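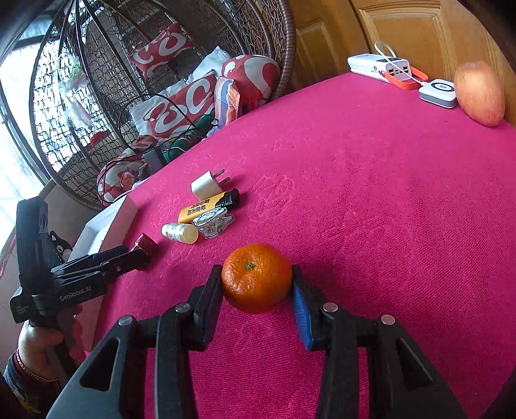
2 min read

June 7, 2024

Fruit coating, storage check. Writing this down before I talk myself into liking the numbers.

Cirovton claims their spray-on coating keeps mandarins firm and cuts weight loss by a wide margin at room temperature. The sheet they sent has one graph, no error bars, and no word on how the fruit was picked or how long it sat before spraying. I have read it several times and still can't tell what "untreated" means. Washed? Waxed at the packhouse? Those are very different starting points.

We bought 200 mandarins from Stockdale, half coated, half left alone, all on open trays in the back room. Total weight going in was 2655 g for the first coated tray. Tray today is down 268 g. The matching plain tray lost a bit more, but I'm not ready to call it a difference. It sits closer to the door and gets a draft every time someone goes for coffee. We should have swapped the trays every morning. We didn't.

Firmness by thumb is useless, so please stop writing "feels firmer" in the log. Everybody knows which tray is which. If we want firmness, borrow the Rondo gauge again and have someone press fruit without seeing the tray labels.

Peel: both sets still look good from arm's length. A little shine on the coated ones, which may be all a shopper would ever notice. Smell is normal. Taste, I had one of each and could not tell them apart, and I don't trust that either.

Mold: 2 fruit out of the plain tray, both soft near the stem end. Cirovton would put that on a slide. I'd say fruit that got knocked in the box goes bad first, coating or no coating, and we never sorted for bruises.

The February run at Noltow had the same hole in it. Nice curve, no record of room humidity. I went looking for the logger file and found an empty folder.

For the next round:
Sort out bruised fruit on day one.
Rotate trays daily and initial the sheet.
Logger in the room, batteries checked.
Plain water spray on a third set, so we know what just getting wet does.
Ask Cirovton for their raw weights. Not expecting much.

Leaving the current trays where they are until the bin gets emptied.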